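Voyle 1316 Folding Work Table

Back in stock. Two heights, one top size, same legs as last year.

The table most people end up with for craft rooms, sewing, seed trays, packing orders. Folds flat, goes behind a door. Setup is one person, no tools. Pull the legs out til the braces click, flip it over, done.

Specs
Length open: 1316 mm
Length folded: 66 cm
Height: 74 cm (tall version 90 cm)
Max load: 50 kg, spread out. Please don't stand on it.
Frame: powder coated steel, gray
Top: birch ply, sealed both sides
Feet: rubber, replacable

In the box
Table, four spare feet, hex key for the hinge bolts, one sheet of instructions.

Not in the box
Carry bag (part 1012). Clip-on shelf. Both sold separate, see Accessories.

Care
Damp cloth, mild soap. No bleach on the top. Hinge squeaks? One drop of oil, wipe off the extra. Re-seal the edges if you keep it in a garage.

Shipping
Ships from Plomomthorpe, flat box. Tall version is on backorder, next batch September. Order now and we hold one for you, card is not charged until it leaves. Pickup OK, call first so we can bring it down to the loading door.

Returns
Unused, original box. Scratched in transit? Send a photo of the damage and the box label and we'll swap it.

What fits
Drandener clamps, yes. Plenus vise, small one only, the big one hits the brace. Older Voyle shelves from before the leg change do not fit, sorry.

Questions on orders: Hadiza Shehu. Spare parts and hinge bolts: Ifeanyi Ogunleye. Email is quicker than the phone.
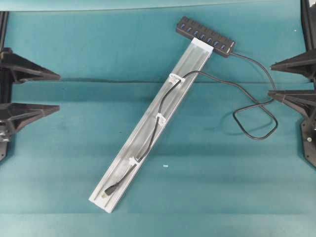 Page last changed: 2020-08-04
Seven-port USB hub, black, and a length of aluminum rail on a teal work surface.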